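We use cookies to improve your visit. Accept | Settings

Home | Forums | Hardware | Buying advice | Log in

Thread: Second pair of hands or more sim time?

matov_bench
We have money for one thing before September. Either a pair of Zesden hands or 3 more seats of the Mostico simulator. The task is a plate and an apple, two arms, one table.

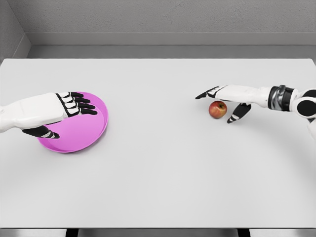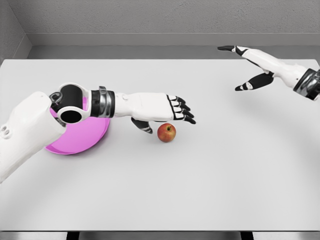 Both are from the sim.

Seats are 884 each per year. The hands cost a lot more and the lead time is 63 days.

kestrel63
Buy the seats. You'll burn through fingertips on real hands before your grasps are any good.

jatoi_fan
Disagree. Contact on a plate rim is where sim lets you down. Get a quote from Jatoi too, they do single hands.

kestrel63
One hand doesn't help with a two-arm task.

jatoi_fan
It helps with the apple half. Budget for spare tips and a wrist cable either way. Our first spares order was 103 plus shipping.

matov_bench
Spares weren't in my sheet, adding a line. Does Jatoi charge for the mounting plate?

jatoi_fan
Yes, separate item.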